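Help wanted: table dresser and kitchen sorter, part time
Posted 23rd January

Rondonuwu is a small house with a shared kitchen at one end and a long studio room at the other, and for a good many years now we have lent out table settings to people who need them - tea hours, craft mornings, family suppers, the odd bit of theater. We are looking for one more pair of hands to work with us from April, and if you are somebody who can't walk past a rumpled tablecloth without giving it a tug, please read on, even if you've never done this sort of work for money before.

Most of what we lend is cloth and crockery. The cloths get draped and folded and draped again until we like how they sit, and the mugs and the kitchen things are tried out with them until the whole table looks like somewhere you'd want to pull up a chair. We go in for soft folds and dark colors in the winter months, and we're fond of having everyday things out: a mug, some tissues, the utensils standing in their holder.

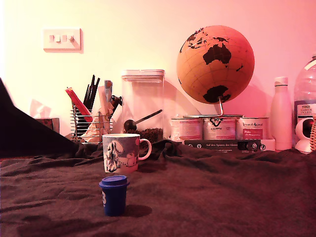 Do I need to bring my own cloths or dishes?

Everything you'll work with is kept here, so all you need is a pair of comfortable shoes and an apron if you like to wear one. We do ask that anything from your own kitchen stays at home, as it gets mixed in with ours terribly fast and then we're all very sorry about it.

The work itself is simple to describe and takes a while to get good at. You would unpack what comes back from a loan, wash what needs washing, shake out and fold the cloths, and put the small things back on the shelf they came from. We have 203 mugs on the books at the moment, and every one of them has a card, so there is a bit of writing to do as well. A neat hand is lovely but a readable one is plenty. When a new setting has been asked for, you'd join whoever is on that day at the table and help lay it out, and we really do want your opinion! Some of our favorite tables came from a person in their first week moving a cup a few inches to the left.

There's some lifting. The crockery crates are heavy when full and we carry them between two people, always, and down the back ramp if it's been raining. If lifting is hard for you, tell us when you write and we'll talk about how to share the jobs out. The kitchen end gets warm when the washing is going, and the studio end can be chilly first thing, so layers are a good idea.

A word about cloths, as that's where most of your time will go. The thick fuzzy ones are wonderful to drape but they hang on to every crumb and thread, and they need brushing before they're folded and again before they go out. A mug set down on one wants a flat spot underneath it, pressed down with your palm first. We'll show you all of this, and we don't expect you to have it by the end of the first morning.

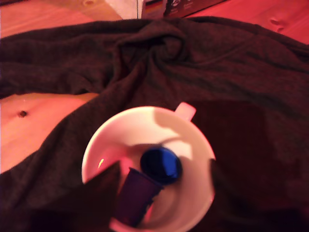 Words by Dewanti Hutapea
Studio and Kitchen, Rondonuwu

Now for the practical side. The post is 2 days a week to begin with, and we can be fairly easy about which ones as long as you can settle on them and keep to them. We pay monthly. Lunch is cooked in the shared kitchen and you're very welcome to it, and to the tea, which never really stops. We're on the Parmont side of the river, up the lane behind the Flisholm bakery, and there's a bike rack in the yard.

Our yearly open house, Skarnasance, falls at the end of April, and it's our busiest stretch by a long way. We set 32 tables and last year we had 300 guests through the door - a happy, noisy, tiring sort of day. We'd need you for that one and for the clearing up afterward, and you'd get the following week off with pay.

To apply, please send us a letter, on paper or by email, whichever comes easier. Tell us a little about yourself, when you could start, and about a table you remember sitting at and what was on it. We don't need a formal resume, though you can put one in if you have it handy. We'll ask a handful of people to come by for a cup of something and an hour of folding, and we'll write back to everybody else too.

Letters go to Dewanti Hutapea at the studio. If you'd like to look around before you decide, knock at the kitchen door, as the front bell is hard to hear from the sinks.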